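Small brown stain near the seam of an orange T-shirt, already washed once

Home Help Board > Laundry and Clothing
Posted by Beatrice Mussa, Oct 21, 2023

I have a bright orange T-shirt with a small reddish-brown stain close to the edge, next to the stitched seam. It went through a normal warm wash with the towels and the stain came out looking the same. I don't know what it is. Could be rust from the drying rack, could be barbecue sauce.

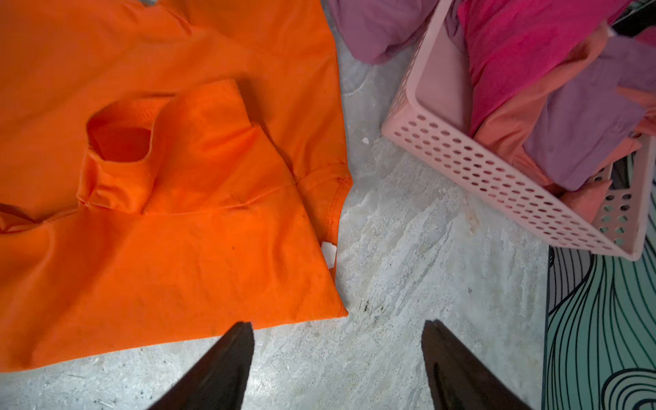

Orange T-shirt on the concrete floor, stain near the seam

The lower part also has some faint darker smudges, but I care less about those. The little white tag by the hem has a ragged outline and I can't get a fiber content from it. I think the shirt is cotton. I bought it in Moynihan in January and would like to keep wearing it. Is there something to try before I wash it again? I have dish soap, white vinegar and a powder oxygen bleach called Clisska.

Zirnach
Keep it out of the dryer until the stain is gone. Start with dish soap and cool water. Work it in from the back of the fabric with your fingers, leave it 10 minutes and rinse. If it fades at all, it was probably food, so do it again.

If nothing changes, treat it as rust. Oxygen bleach doesn't do much for rust. Dab on white vinegar or lemon juice, wait up to 50 minutes, then rinse well. Try it on the inside of the hem first — orange dye can lift, and a pale patch will show more than the stain does. Don't use chlorine bleach on it. It can set rust and it will probably take the color too.

The smudges may come out with a soak in the powder. Go by the package for the amount, and do that last.

plosismont6
vinegar worked for me on a rust mark, took 2 tries. different color shirt though

Dunmore_K
Check your drying rack too. Mine had a chipped spot that kept marking shirts in the same place.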